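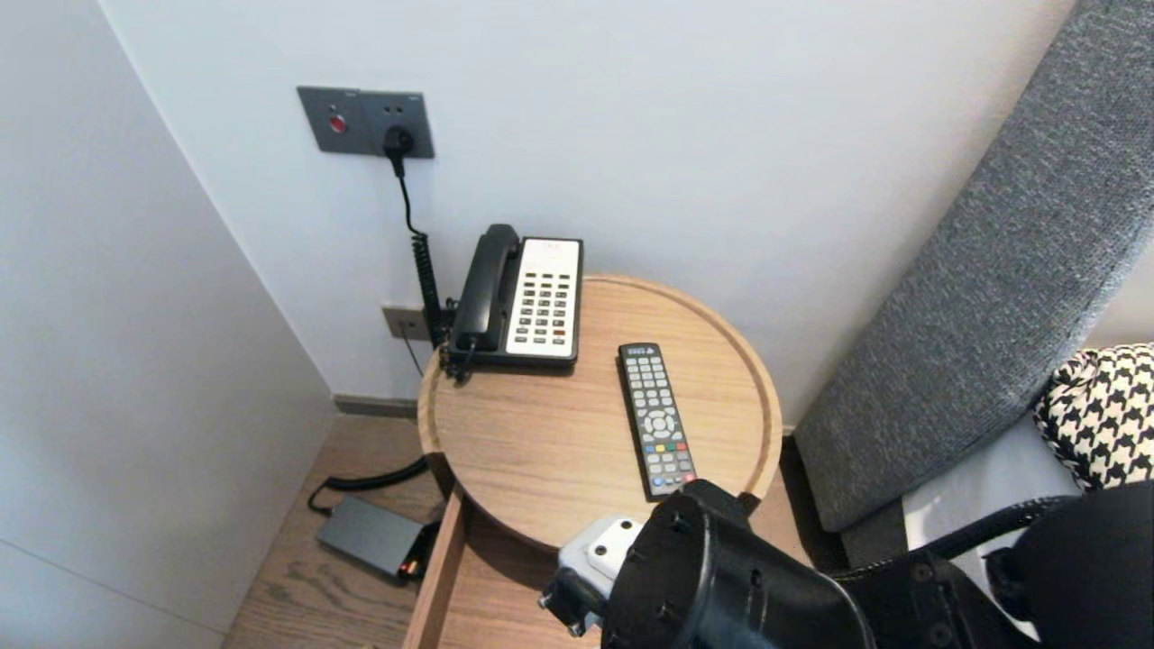
Bedside run, Tak arm, remote and phone on the side table

Jommont kit, three months in: worth it?
heikki_k: We've had the Tak arm on trial at Clornstead since January, 12 guest rooms, bedside tidying only. It's paid for by the month, so I have opinions by the month. Remotes it likes. Flat, black, sensible. The raised rim on our round tables it treats as a personal insult.

dristach_dan: 2,000 a room to pick up a remote. My nephew does it for crisps.

heikki_k: Your nephew doesn't send me a log at 4am.

Trinh T: Which gripper pads have you got? The standard black ones slid off everything glossy for us. We swapped to the soft set and drops went from daily to hardly ever. Firmware matters too, don't stay on 501.

heikki_k: Standard pads, and yes, 501. Jommont support told me it was "the stable one".

Trinh T: Stable as in it stays where it is, mostly.

moorhen: Disagree with Trinh on the soft pads. They pick up fluff and you end up cleaning the thing that does the cleaning. What about corded phones?

heikki_k: Told it to leave the phone alone. It rang reception once in February. Polite call, very quiet.

dristach_dan: Did it order anything?

heikki_k: No, but I've been billed 3,712 for the quarter, so somebody's eating well.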